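Pestero opens bedding workroom

2026-02-22

Pestero has opened a workroom for the care of household bedding and linens at its Watkins building, which dates from 1970. The room will receive 40 mattresses in February, along with sheets, covers and other cloth items.

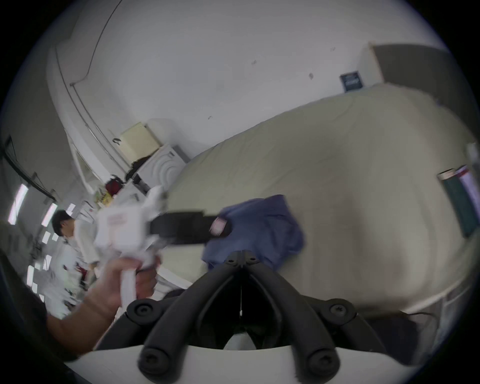 Amarachi Ojo will manage the workroom, assisted by Fedir Sydorenko. Households wishing to use the service should register at the front desk in Room 316.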